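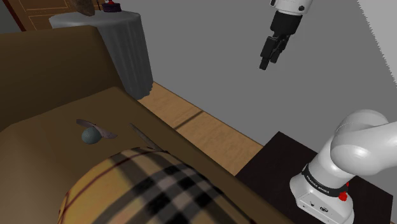
Living Room Upkeep: Sofas, Throws and Wood Tops

Most of the wear in a living room happens in two places, the seat of the sofa and the top of whatever table is closest to it. Both are easy to look after if you do a little every couple of weeks. The tips below are the ones I use at home, plus a few sent in by readers of the Selow household pages.

Sofa seats

Vacuum the seat before you do anything else. Use the upholstery tool and work from the back of the seat toward the front, so the grit comes out of the crease instead of going further in. If you don't have an upholstery tool, a clean, dry paintbrush will lift crumbs out of seams.

Check the care tag before using any liquid. W means water-based cleaners are fine. S means solvent only. WS means either one. X means vacuum only, and you should believe it. The tag is usually under the seat cushions or stapled to the bottom of the frame.

For a fresh spill, blot with a white cloth. Colored cloths and printed paper towels can leave dye behind. Work from the outside of the spot toward the middle and keep turning to a clean part of the cloth. Rubbing spreads it and roughs up the fabric.

For an old grease mark on fabric, cover it with cornstarch, leave it for an hour and vacuum it off. Repeat once if needed. After that, a drop of dish soap in a cup of cool water will usually take care of the rest, on W or WS fabric only. Test it at the back first.

Loose cushions should be turned and swapped from one end to the other. I do mine on the first of the month. If you have dogs, every two weeks is better.

Plaid and other patterned covers

Wash plaid covers cold and inside out. Dark stripes next to pale ones are the usual place for bleeding, red especially. Before the first wash, press a damp white cloth against the darkest color for a minute. If any dye comes off, wash the cover by itself or have it dry cleaned.

Zip the cover closed before it goes in the machine. Take it out of the dryer while it is still slightly damp and put it back on the cushion to finish drying. It goes on more easily and the lines of the pattern stay straight.

A long tablecloth on a side table collects dust in the folds. Shake it outside before you vacuum the floor, then steam it where it hangs. You don't need to iron it.

Wood tops

Dust wood with a cloth that is barely damp, then follow with a dry one. Go with the grain. Feather dusters mostly move the dust to the floor.

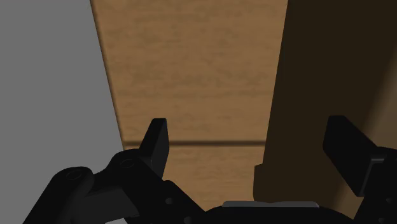 Crumbs and old polish like to settle in the joints between boards. A wooden toothpick run along the joint will bring most of it out. Don't use a knife. A knife takes finish off the edges, and once that is gone water gets in and the joint starts to swell.

White rings are moisture in the finish. Lay a dry cotton cloth over the ring and pass a warm iron over it, no steam, for a few seconds at a time. Lift and look each time. Dark rings have gone into the wood itself and will need sanding.

For a dry-looking top with an oil finish, I use Dastovex wood oil. Put on a thin coat, wait 15 minutes and wipe off everything that hasn't soaked in. Oily rags can catch fire on their own, so spread them flat outdoors to dry and don't leave them in a heap. Lacquered and varnished tops don't take oil - it just sits there and gets sticky.

Small scratches can be touched up with a wax stick. Buy one shade lighter than you think you need. The Foren hardware store sells them singly, so you can try two.

Sandpaper

If you do end up sanding out a dark ring, start at 120 grit, go to 150 and finish with 200 or the nearest you can find. Sand the entire board, joint to joint. A sanded patch in the middle will show under any finish.

Reader tip

A reader in Pal keeps a lidded basket at the end of the sofa and puts everything from the seat into it before bed - pens, hair ties, toys, the remote. It takes two minutes, and the seat is clear for vacuuming in the morning. I have been doing the same since March and have not lost a pen down the back yet.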